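Back from the allotment by 9, knees aching. Craig MacLeish has lent me his hoe until the end of August and wants it back clean. The beans are over, but the courgettes keep coming – I left two on Mum's step.

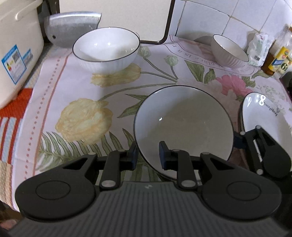
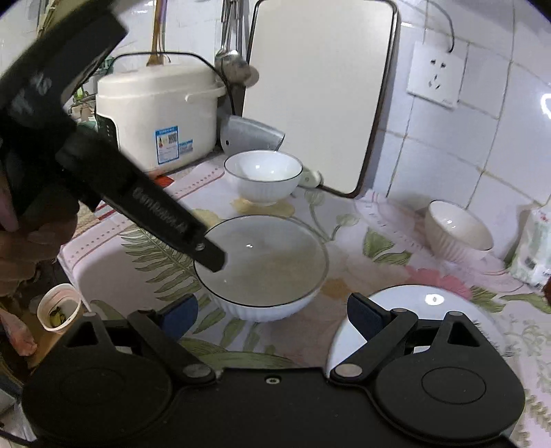
Rang the seed people at Swanson about the missing onion sets. They say another week. Paid the plot rent, 50 pounds, up again. Must fix the water butt before it rains – the tap drips all night.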